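Boards > Cloud & Streaming > Cloud Desktops > Wendmont

Tagged: input lag, cloud desktop, wifi, plan change

Wendmont cloud desktop got laggy after I switched plans, is it me or them?

kmayala_
2025-06-19

Ok so quick background. Been on the Wendmont basic plan since October, used it mostly for games in the evening and a bit of video editing. Worked great. Like you forget it isn't a real computer sitting there. Then I moved up to the bigger plan (more storage, better graphics card supposedly) and ever since it feels like I'm dragging the mouse through mud. Not all the time. Mornings fine. After dinner, awful.

Stuff I tried already:
- restarted the router, twice
- reinstalled the app
- lowered the resolution to 1080, helped a little
- wired cable to the laptop, helped a little more but not fixed

The overlay says 40 ms most of the day, then at night it goes all over the place. Speed test on my end looks normal even when its bad. I have the Ibarra fiber plan, never had trouble with anything else, movies and calls are fine.
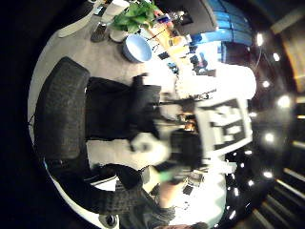

Support sent me the canned reply about closing other programs. I have no other programs open. I wrote back and got the same canned reply with a different first name on it. So. Is this a plan problem, a my-house problem, or is their service just full at night? And can I go back to the old plan without losing my files, because the page about that is really vague.

Thanks in advance, typing this on my lunch break so sorry if I missed something.

Karla Ayala

tistledown

Check which data center you're on. Had the exact same thing. When you change plans they don't move your old machine, they build you a new one wherever there's a free slot with the bigger card. Mine went from Konberg to Tistholm and I never got a notice about it. My ping went from 19 to way more than double that.

To see it: open the app, Account, then Machine details, scroll down past the billing stuff. It's in small gray text under the machine name. If it says Tistholm and you used to be on Konberg there's your answer.

You have to ask support to move you. Do NOT use the chat, the chat is useless. Use the ticket form and pick "Relocation" from the drop down. Took four days for me. Machine was off for most of an evening while they copied it. Files were all there after, but I had to sign in to everything again and my game launcher wanted to re-check every single game. Start that before bed.

Only thing is if Konberg is full for your plan they put you on a list. No idea how long the list is.

perpetual_beta

Movies being fine doesn't tell you anything, movies buffer. Your cloud desktop can't buffer, every frame has to show up right then or you feel it. Same with the speed test, it measures how much you can pull down, and you want to know how steady it is.

What I'd do, in this order:

Turn on the long overlay (Ctrl+Alt+O on Windows, forget what it is on Mac) and look at the jitter and dropped frames lines, not the ping. Do it once in the morning and once when its bad. Write the numbers down or take a screenshot. If dropped frames is near zero and it still feels slow, that's on the machine side. If you see it climbing, it's the network somewhere between you and them.

Then run a ping to your own router at the same time. If THAT jumps at night, it's in your house. Somebody's backup running, a camera uploading, whatever. I had a tablet syncing photos every night at the same time and blamed the service for weeks.

If your router is steady and dropped frames still climbs, it's Ibarra or Wendmont. Try a phone hotspot for ten minutes. Bad on hotspot too = probably Wendmont. Good on hotspot = call Ibarra and ask about evening routing, they might open a case for it.

Also the bigger plan turns the bitrate up by default!! Easy to miss. Settings, Stream, it's on Auto and Auto is greedy. Set it by hand to 18 and see. I can't tell the difference in picture unless I put my nose on the screen, and it was a lot smoother on my line.

About going back to the old plan. You can, but the smaller plan has the smaller disk, so if you've filled the extra space it won't let you until you clear it out. It doesn't delete anything by itself, it just refuses with an error. I got error 1227, which isn't on their help page anywhere, it means the disk is too full to shrink. Empty the recycle bin too, that counts. Copy anything you care about somewhere else first anyway.

geoff.in.the.attic

mine does this too. no fix. I just play in the mornings now lol

Related threads
Wendmont app keeps forgetting my controller
Moving from Konberg to Tistholm, worth it for the better card?
How to set bitrate by hand on the TV app
Second screen goes black after sleep
Ibarra fiber slow in the evening, anyone else?
Storage add-on billed twice this month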